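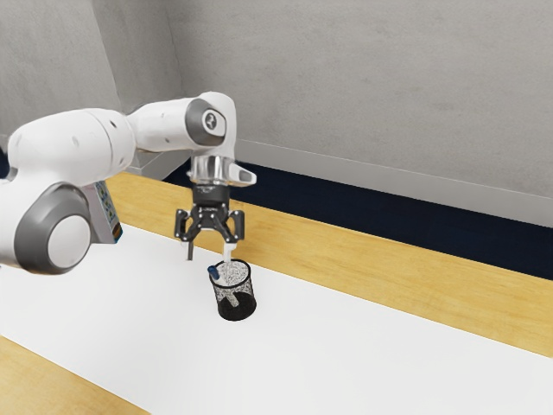 *Simulated workcell with a two-finger gripper over a mesh pencil cup.*

The **Leltthorpe rules** are a set of good-practice rules for testing robot arms on small tabletop tasks in simulation. They cover how a task is set up, when a trial begins and ends, what counts as a success, and what has to be written down. The rules are used mostly for pick-and-place tasks, in which an arm moves a light object such as a pen into or out of an open container. They do not cover the safety of physical robots, which is left to the machinery standards in force where a robot is installed.

## History

The first draft was written at Leltthorpe, a shared test site, after two of its users reported very different success rates for the same control program. One of them, the software firm Trumon, had counted a pen as placed once its tip passed the rim of the cup. The other, Drenance, had counted it only after the gripper let go and the pen came to rest. A review of 439 stored trials found that most of the gap came from this difference in counting.

The draft had four pages and dealt only with the end of a trial. Sections on scene setup and reporting were added in the second edition, along with a glossary. The third edition, released in March, is the current one and has 61 numbered clauses.

## Scene setup

A scene must contain a work surface, a fixed arm, a gripper and the task objects. Items that play no part in the task are allowed if they stay the same in every trial of a series. Their positions are recorded in the scene file.

The clauses on setup require that:

- the work surface differ enough in color from the container for its rim to be found by an ordinary vision program
- lighting be even, unless lighting is the thing under test
- the container stand upright at the start and be free to tip or slide
- the masses and friction values of all task objects be listed
- the random seed be saved with each trial

Containers with open or mesh walls have a clause of their own. The collision shape used by the physics engine has to be hollow, with a floor and a wall thickness stated in millimeters. A solid cylinder may not be used in its place, even where it looks the same on screen.

## Trials

A trial starts from a listed pose. The gripper's opening at the start is recorded, as is the height of the fingertips over the work surface. The control program then has a fixed time to finish, set before the series begins and not changed during it.

The rules divide a placing task into five stages: approach, grasp, lift, transfer and release. Each stage is logged with a start time. A program that skips a stage or repeats one is not marked down for it, but the log must show what it did.

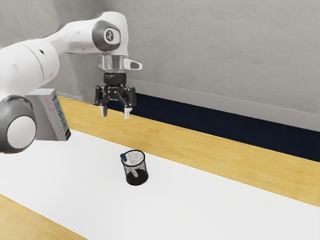

Does a trial count as a success if the pen lands in the cup but the cup falls over afterward?

It counts as a failure if the cup falls within the settling time, which is two seconds of simulated time after release. A fall later than that is noted in the log and does not change the result.

## Scoring

Each trial is scored as a success, a failure or void. A success requires that the object be inside the container, that the gripper be clear of both, and that the container be upright at the end of the settling time. A dropped object is a failure even if it bounces in.

A trial is void only when the simulator itself goes wrong, for example when two bodies pass through each other or an object leaves the work surface with no contact recorded. Void trials are reported separately. They may be run again with the same seed, and both logs are kept.

Partial credit is not given. The first edition allowed half a point for a completed grasp, but users added the half points in different ways and the clause was dropped.

## Reporting

A report gives the number of trials, the number of successes and the number of void trials, in that order. A percentage may be added but may not stand alone. A series of fewer than 133 trials has to be labeled "short series" wherever its result is quoted.
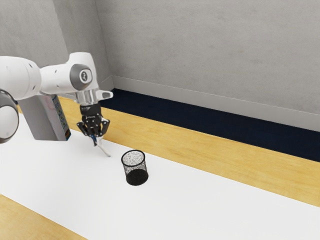

*Pale, slender object held between the gripper fingers, with the mesh cup to the right.*

Still pictures may be printed in a report but are not accepted as evidence of a result. A single view does not show whether an object was later released or where it settled. The log, the scene file and the seed are the evidence, and they must be kept for five years.

Changes made to the control program during a series end that series. The new version starts again at trial one.

## Use

Trumon and Drenance both adopted the second edition. The best-known body of results collected under the rules is the Bucur set, which holds 1553 trials of pen placement with one arm model and three containers. It is often used to check that a new simulator gives scores close to those of an older one.

## Criticism

Some users consider the settling time too short for tall, light containers, which can rock for longer than two seconds. Others object to the rule on even lighting and say that it makes vision programs look better than they are. The third edition answered the second point in part, by adding an optional series with a single side light.

The rules have also been criticized for saying little about the link between simulated and physical results. A note in the current edition states that a simulated score is not a prediction of performance on hardware, and asks that the word "simulated" appear in the title of every report.

## See also

- Pick and place
- Robot end effector
- Physics engine
- Repeatability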